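Bustovix Releases Stuselness 3, an Open Source Component Library for Web Teams

May 10, 2019

Bustovix today released version 3 of Stuselness, its open source library for building and testing user interface components in server-rendered web applications. The new version is available now as a free download under the same license as earlier releases.

Stuselness 3 lets developers write each part of a page as a small class with its own template and its own tests. Components can be rendered on their own, without loading a full page or starting a browser. In the company's main test suite, 1246 view tests that used to run through full page requests now run directly against components.

"Our templates had grown for years and people were afraid to touch them," said Surachet Luangrath, lead maintainer of Stuselness. "We wanted a developer to be able to change a button or a form field and know within seconds what broke."

The release also adds a preview tool called Wada, which shows every component in a project on a local page, and a command that lists templates no longer in use. Roughly 900 projects took part in the beta, which opened in October.

Teams on version 2 can upgrade one component at a time. Old and new components work side by side, and a migration guide is included with the download. Utis, the company's hosted build service, supports the new version for all customers starting today.

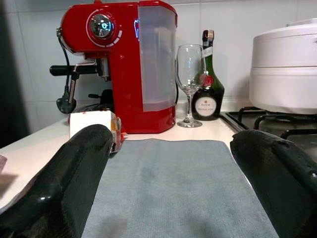

A grey-blue microfiber towel spread on a kitchen counter.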